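Rüegg two-finger gripper model: review after eight months in simulation

July 2026

I bought the Rüegg gripper package in November to replace the three-finger hand that ships with Vundmont, the simulator I use for kitchen tasks. It comes as a model file, a controller and a short manual. There is no hardware in this review. I have used the package only in simulation, on an ordinary desktop computer.

Setting up was easier than I expected. The model loaded at the right scale and the joint limits matched the manual. The controller needed one change, to the name of the wrist joint, and the error message told me which line to look at. The old hand took me most of a week to get working, so this was a good start.

My usual test is a set of kitchen jobs: opening and closing doors, lifting things out of tight spaces and putting them down somewhere else. I ran 500 attempts with each gripper, using the same arm and the same overhead camera. The Rüegg fingers are slimmer, and that matters most around a microwave. An open door takes up a lot of the counter, and the old hand would often clip it on the way in. 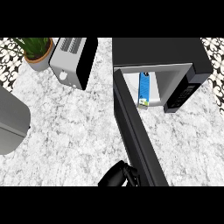
Getting past the door is mainly a question of wrist angle. With the old hand I had to plan a wide swing and then straighten up in front of the opening. The Rüegg will go in on a slant and turn late, which saves time and gives the planner fewer ways to fail. Narrow boxes standing on end are still awkward. If the fingers close too high, the box tips before the grip is firm. Lowering the closing speed by 40 per cent fixed most of this for me, though the manual doesn't suggest it.

The camera side is less good. The package includes a wrist view, but it is set too close to the fingers and half of what it shows is knuckle. I went back to the overhead view and left it there. Kestotent's gripper, which I tried on a trial licence, has a much better wrist view but a poor controller that drifts when the arm is at full stretch.

Contact is the other weak point. Smooth objects slide a little once they are held, even with friction turned up. The Amden update improved this but did not cure it, and it made each run slightly slower.

The full log for both grippers is over 2,209 lines, and I will put it up once I have tidied the headings. For door and shelf work I would buy the Rüegg again. If you need a usable wrist camera from the first day, try the Kestotent trial before you pay for either.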